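About Zinlow

Zinlow is a small firm that reads moving contracts, storage leases and home warranty plans for people who are about to sign them. We started because Teodoro Olvera, who still runs the place, signed a moving contract in May one year and paid for a stairway he didn't have.

The stairway was on page five. It was called a "vertical access adjustment," and it covered three porch steps. Teodoro wrote letters for most of that summer. He got part of the money back and kept the letters, and they hang in our hallway on Keane Street, where new clients tend to stop and read them before they come in and sit down.

What we do

You send us a contract. We read all of it, including the parts that are only mentioned by name and posted somewhere else, and we send back a plain letter telling you what you would be agreeing to. If there's a clause we think you should ask to have changed, we say so and give you wording to ask with. If the contract is fine, the letter is short and we tell you to go ahead.

That is the whole service. We don't negotiate on your behalf, we don't represent you in court, and we are not a law office. If your contract needs a lawyer, we'll tell you that in the first paragraph and refund what you paid, less nothing.

What we think of this business

We are suspicious people. You should know that before you hire us, as it costs some clients more patience than they expected to spend.

We don't trust the word "guaranteed" until we've seen who is doing the guaranteeing and what happens when they fail. A delivery window that is guaranteed with a credit toward your next move is worth very little to anyone who hopes not to move again. We don't trust "full coverage" either. In the contracts we see, coverage is often figured by weight, and a laptop doesn't weigh much.

We have doubts about online reviews. Plenty of them are real. Plenty seem to have been written the same afternoon, and we can't tell you which are which, so we don't use them and we don't ask our clients to leave any. You won't find stars on this site. You won't find a row of smiling customers with first names and initials, either. Someone offered to sell us a set of those once.

We also have doubts about companies like ours. There are services that promise to scan your contract in seconds and give it a grade. We tried several on the old stairway contract. One of them gave it a B. Whatever a B means, it didn't mean that anybody was going to be warned about porch steps.

How we read

Every contract is read by two people, separately, and the second reader doesn't see the first reader's notes. Then they compare. If they disagree about what a clause means, we tell you they disagreed, and you get both readings. Clients sometimes find this annoying. They want to know what the clause means, and we have to say that it was written so that it could mean either thing, and that the company will pick the one it likes when the time comes.

We keep a file of clauses, which we call the Aso file after the storage unit building where we first rented a desk. It now holds 2948 entries, each copied out word for word with the names taken off. We had planned to announce it at 3000. Then we looked at how many of the entries were the same clause with the commas moved, and decided that the round number wouldn't tell anybody much.

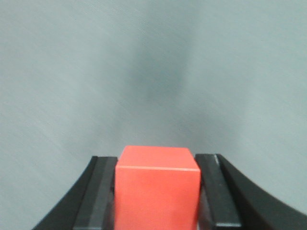 The file is useful mostly for spotting what has been left out. A storage lease that says nothing about rent increases isn't being generous. The same goes for a home warranty that lists every part of the furnace except the one that breaks. We check each new contract against the older ones of its type and note the gaps in your letter, along with the question we'd want answered in writing.

In writing matters. A friendly person on the phone may tell you that the company never enforces a clause. Ask that person to cross it out.

Who pays us

You do. We take no money from movers, storage companies, warranty sellers or real estate agents, and we don't get a fee for sending you to anybody. We were approached by Zillitz, a referral service, which wanted to list us as a "trusted partner" in return for a share of each sale. We asked how they checked their partners. They sent a brochure. We are not listed.

The fee is flat and depends on the type of contract. It's the same whether we find trouble or not, which we think matters, given what a reader paid by the problem would be likely to find.

What we get wrong

We miss things. When we learn that we missed one, we write to the client, return the fee, and put the clause in the file with a mark next to it. We once told a family that a storage lease had no lien clause, and it did, inside a paragraph about parking. They found it before it cost them anything. We read the parking paragraphs more slowly now.

We can't tell you whether a company will behave well. A decent contract can come from a crew that shows up at 4 p.m. with half a truck, and a bad one can come from honest people who bought a form and never read it themselves. All we can speak to is the paper.

Before you send us anything

Read it yourself first. If you understand all of it and you're comfortable, keep your money. If you have already signed, we can still tell you what you signed, but please don't expect that to cheer you up.

Contracts may be mailed to the Keane Street office or dropped off at the front desk. Please include every page, even the blank ones.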